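Andholm Studio Watercolors, 16 half pans - review

Posted 24 February 2018

Quick one because I've got a painting half finished and the light's going. Bought the Andholm tin in January after my old Dirkmont set finally gave up (lid hinge snapped, ultramarine down to bare plastic). Have painted with it most days. Mostly landscapes, river stuff, a few market scenes from sketches I made in Clarer.

The short version. Good paint, annoying tin.

Colors first. The earths are lovely. Burnt sienna is warm and really granulates, goes into the little dips in the paper and stays there. Raw umber, same. I did a set of old shop fronts with almost nothing but those two and a bit of blue, and the walls came out just how I wanted, dusty and sun-baked. The yellow ocher is a bit chalky. Not a dealbreaker, but don't expect a clean glaze from it.

Blues are mixed. Ultramarine is great. The cerulean isn't really cerulean, it's a hue, says so in tiny type on the wrapper and nowhere on the box. Greens I mostly ignore. I mix my own, always have. The sap green is okay for far-off trees if your in a rush.

Reds are the weak spot. The crimson looks gorgeous wet and then dries down a lot, way more than the Dirkmont one did. I had a sari in the foreground of a street painting, meant to be the loudest thing on the sheet, and next morning it looked like a brick. Two more layers fixed it but the edges went muddy. If you paint figures or flowers, get a separate tube of red and save yourself the grief.

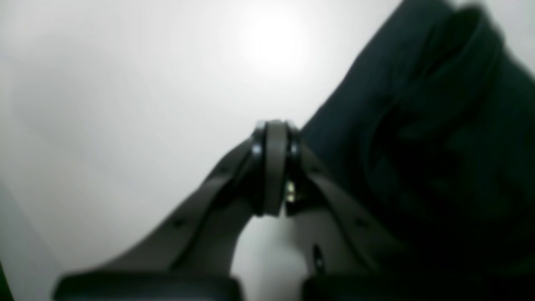

Tsao wrote in after my first notes on this set to say the crimson behaves much better on hot press paper, and that I was probably drowning it. Fair point, I do use a lot of water. Tried it on a smooth block with a drier brush and yes, stronger, less brick. Still dries duller than I'd like. Tsao also thinks the ocher is fine and I'm being fussy. Maybe.

Rewetting. Very good. A spritz, wait a minute, off you go. No scrubbing at the pan and wrecking your brush. The one exception is the white, hard as a pebble, but who's using pan white anyway. I keep gouache for that.

Now the tin. Lid folds out to a mixing area, fine, but the wells are too shallow and any decent wash runs straight into the next one. Enamel stains too. Mine's already pink in one corner and wont come clean. And the pans rattle about, the clips are soft and a couple popped out in my bag. Bit of sticky putty underneath sorts it.

The brush that comes with it, bin it. Or keep it for masking fluid. It splits at the tip and shed hairs into a sky I was pretty happy with until then.

Price was $21 at the art shop in Clarer, on offer. Not sure what they want for it now. At that money I'd buy it again for the earths and the ultramarine, and swap the crimson out for something better. Andholm do sell single pans so you can build it up how you like, though my shop only stocks half the range and the rest you have to order.

Lightfastness, can't tell you yet. I've taped a swatch strip in the south window with half of it covered by card, will update when there's something to see. The wrapper gives star ratings but doesn't say what test they used, so make of that what you will.

Would I give it to a beginner? Yeah, with a proper round brush and a cheap white plate to mix on. For travel, only once you've stuck the pans down.

4 out of 5 for the paint, 2 for the tin.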